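What Is a Music Hall Made Of?
Zhuravel Youth Concerts – Learning Pages for Ages 7 to 10

When a musician plays a note, the air begins to shake. The shaking travels outward in waves. When the waves reach your ears, you hear the note. In a concert hall, sound also bounces off the walls, the ceiling and the floor before it gets to you. This bouncing is called reflection.

Hard, smooth surfaces send most of the sound back into the room. Soft things, such as curtains, carpets and winter coats, soak much of it up. A hall with 400 people in it therefore sounds different from the same hall with no audience.

After the last note of a song, the sound may stay in the air for a moment. Musicians call this reverberation. In many concert halls it lasts close to 2 seconds. Slow music can sound rich in such a room, but fast music may become blurry.

Wood is used in many halls and in many instruments, including violins, cellos and guitars. The lines in wood are called the grain. They show how the tree grew, and instrument makers study them with care before they cut.

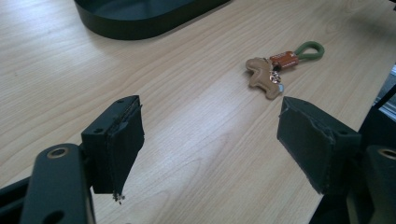 Grain lines and darker swirls in light-colored wood.

Try it yourself: clap once in a bathroom, then once in a bedroom. Which room gives back more sound?

Word list
Reflection – sound bouncing off a surface
Reverberation – sound that stays in a room after a note ends

Text: Nadiia Hnatiuk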